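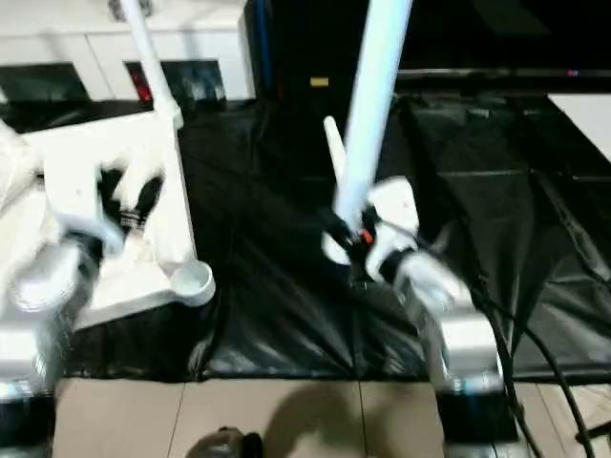

So are the arms taking anybody's job on the bench? No one has been let go over them and no one is going to be, but the jobs have changed, mine included, and I'd like to tell you how it looks from the floor.

For those of you over at the Savex building who only hear about this at lunch: I've been on assembly at Eskildsen for a good long while, mostly display stands and pole fittings, and since August I've been one of the people looking after the two-arm cell. We call the whole setup Kidari, after the name on the project folder, and I don't think anyone has used its proper title since the kickoff meeting. It's two white and silver arms at a table with a black plastic sheet over it, and what they're learning is the fiddly stuff with boards and poles that we used to do standing up, eight hours a day, with our elbows out.

And oh boy, were my elbows out! If you've never held a long pole steady in one hand while your other hand tries to keep a board from sliding away, come find me and I'll show you the stretches. My shoulder doctor knows the product line by heart. That part of the job I don't miss one bit.

What I do now is a mix. In the morning I set out the parts and check that the grippers close the way they should (the finger pads wear, and you get a feel for when one is about to start slipping). Then I run the cell through its tasks and write down whatever it fumbles. It fumbles plenty. We logged 1713 attempts in August, and 230 of those needed a person to step in, usually over something small like a pole coming in at a silly angle. Management was pleased with that. I thought it sounded like a lot of walking back and forth, and my shoes agree with me.

The black sheet gets its own paragraph because I've had more questions about it than about the robots. Yes, it wrinkles. Yes, it's shiny. We tried taping it flatter and the tape let go by the afternoon, so now we smooth it by hand when we remember to. If anyone in Packaging has a roll of something duller, I'll trade you donuts.

Pay was the other thing everyone wanted to know. The cell operators kept their assembly rate and get the training supplement on top, same as the folks on the Virkura line. The course is 74 hours, spread over evenings and slow afternoons, and you don't need to know any programming going in. I sure didn't. I still can't tell you what half the screens mean, but I can tell you from across the room when an arm is about to do something dumb, and that counts for more than I expected.

Now the parts I'm less happy about. The bench used to be a talking job. Four of us around one table, radio on, you knew whose kid had a fever and whose car had died. At the cell you're mostly by yourself, and you have to keep your eyes on it, so the chatting is gone until break. A few of us brought this up and we've been promised a second operator on the long shifts. I'd like to see that on the actual schedule before I clap. The newer hires also don't get as much time with the hand work, and I worry about that - when the cell is down, somebody still has to put the things together, and right now that somebody is always one of the same old crew. We asked for a monthly hand assembly day and got a maybe.

The target for the rest of the year is more than 2000 attempts a month with fewer step-ins. I think we'll get there if the parts come to us straight, and I'm looking at you, Receiving!

Sign-up for the next round of training is on the board outside the break room. There's a shadow session first, where you stand with me for a couple of hours and decide if you can stand it. Bring comfortable shoes and leave the dangly lanyards in your locker. If you'd rather stay on the bench, that's fine too, just tell your lead so they can plan the rotation.

2025-10-07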